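Sorting a Parent's Papers and House After the Funeral: Quick Tips 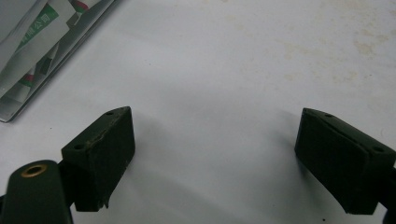
A white tabletop, smooth and slightly glossy.

Posted December 2022 by Mavis Hutchins

Doing this fast, have another carload to take over to Grondden before dark. These are from clearing out Dad's place in August plus what readers sent in.

Paper first. Furniture can wait. Death certificates, will, deed, car title, military discharge if there is one. One folder, bright color, never leaves the house except with you.

Order more death certificates than you think. We ran out. Banks want their own, some mail it back, some dont.

Check book pages and coat pockets before anything gets donated. $282 in a cookbook, under Pies. Also freezer bags, the good teapot, curtain hems.

Guest book and sympathy cards: write the address on the back of each card the day it comes. Envelopes get tossed, then you're stuck at thank-you time. I had 66 to write. Did them in batches with the TV on.

Casserole dishes. Masking tape on the bottom, name in marker. Wash, stack by the front door, people will pick up their own.

Funeral flowers. Pull the dead ones daily, recut stems, fresh water. Lily pollen on a tablecloth: don't rub, dont wet it. Lift with tape, then shake outside. Keep lilies away from cats altogether.

Drying a few roses: hang upside down in a dark closet, rubber band on the stems (string slips as they shrink).

Candle wax on the good linen. Harden with ice, pick off what you can, then brown paper and a warm iron. Keep moving to a clean patch of paper.

Old photos stuck in those sticky albums. Dental floss, slide it behind, go slow. Write names on the back in soft pencil, never ballpoint. Ask the oldest aunt NOW who everybody is.

Musty clothes: Yusri Majimbun wrote in to say hang them outside in shade for a day before washing. Worked on the wool coats. Not on the suitcase, suitcase went to the dump.

Leave the mail forwarding on and check it weekly. Bills turn up late. Ours had a storage unit nobody knew of, 31 boxes, mostly National Geographics.

More next week on tools and teh garage.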